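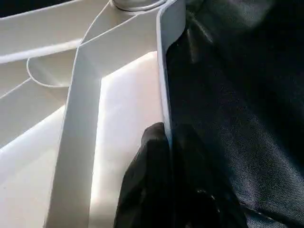 Molded plastic furniture with separate legs gets nearly all of its stiffness from the underside, so assembly is done with the underside facing up and checked there before the piece is turned over. The load path is easy to read once the light is good: ribs radiate from a round hub with a raised rim, and one wide rib has raised side walls that form a shallow channel. Beyond the curved outer rim there should be nothing but the cloth or mat you are working on. The procedure below was written for the Dora range and also applies to the older Yüksel pattern, which has the same leg fitting and a slightly tighter socket.

Before you start

Work on the floor if the piece is small enough to reach across. A tabletop is acceptable if it is larger than the piece by a hand's width on every side. Cover the surface with a mat or a plain cloth, dark if you have one. Glossy white plastic picks up scratches from grit, so wipe the covering first and do not drag the piece across it.

You will need:

- the molded top or seat
- four legs
- a dry lint-free cloth
- a soft nylon brush
- a steel rule
- a flashlight

No driver or mallet is used at any stage. If a leg appears to need a mallet, stop and go to the section on tight fits.

Parts that have been in a cold garage or car should stand indoors for up to 20 minutes before fitting.
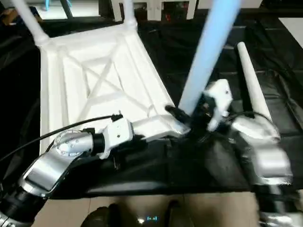 STAGE 1: UNDERSIDE AND SOCKETS

1. Lay the piece upside down with the seat or top flat on the mat. Rotate it until one corner faces you.

2. Inspect the cross brace. The diagonal ribs form an X with triangular recesses between them. Follow each rib from the center to the corner and look for white stress lines, short cracks, or mold flash standing above the edge. A crack that reaches a leg socket is a reject. Flash can be taken off with a fingernail. Do not cut toward the socket.

3. Brush out all four sockets. Packing dust collects at the bottom and keeps the leg from seating to full depth.

4. Wipe the fitting end of each leg. Do not use oil, wax or dish soap. A lubricated leg goes in easily and works loose under side load.

5. Check the legs against one another for length by standing them on a flat surface. Exchange any leg that differs by more than 5 mm. Smaller differences are dealt with at the end.

STAGE 2: FITTING THE LEGS

1. Start with the corner nearest you. Hold the leg close to the fitting end with one hand and steady the edge of the piece with the other. Guiding it from the far end gives too much leverage on the rim.

2. Find the angle before applying force. The legs splay outward, and a leg entered vertically will bind about halfway down. Tilt it until it drops under its own weight.

3. Press and turn until the leg stops. Back off slightly and press again. The second stop should be in the same place as the first.

4. Fit the diagonally opposite leg next, then the remaining pair. Fitting two legs along one side first tips the piece and leaves the far edge unsupported.

5. Leave all four legs hand-tight at this point. Final tightening comes after the joints have been compared. 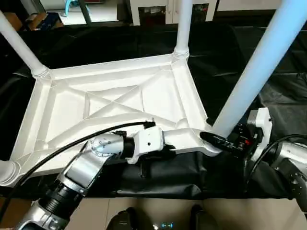 Underside facing up, with crossed ribs in the center and a ringed collar where the leg meets the frame.

Compare the joints with one another. Hold the flashlight low and look along the edge of the frame at each corner. The gap between leg and frame should be the same at all four. If one is wider, withdraw that leg, brush the socket again and refit. Then tighten in the same diagonal order, a quarter turn at a time.

TIGHT FITS

A leg that stops early usually has one of these faults:

- Flash on the lip of the socket. Remove it and try again.
- Leg entered at the wrong angle. Withdraw fully and restart.
- Legs swapped between sockets. Yüksel legs are handed. Dora legs are not.
- Socket distorted in storage. Rest the piece upside down in a warm room for a day with nothing on it, then retest.

Do not sand the leg. The fit cannot be recovered afterward, and Harport does not exchange sanded parts.

STAGE 3: PRE-TURN CHECK

Push each leg lightly inward and outward near its free end. Slight flex along the leg is normal. Movement at the joint is not. Check that any threaded feet run smoothly and set them all to the same height, one full turn out from the stop. 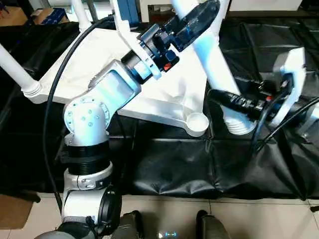
STAGE 4: TURNING OVER AND LEVELING

Lift by the edges of the frame and turn the piece in the air. Never roll it over on two legs. Set it down on a hard, level floor and press on each corner in turn.

If it rocks, identify the short corner and extend the foot on that corner only. Where a model has fixed feet, use a Flikau felt pad. Recheck after 15 minutes of normal use and again the next day.

Text: Beril Karaca

Guides > Indoor furniture > Plastic frames > Fitting separate legs

Last updated 5 Jun 2021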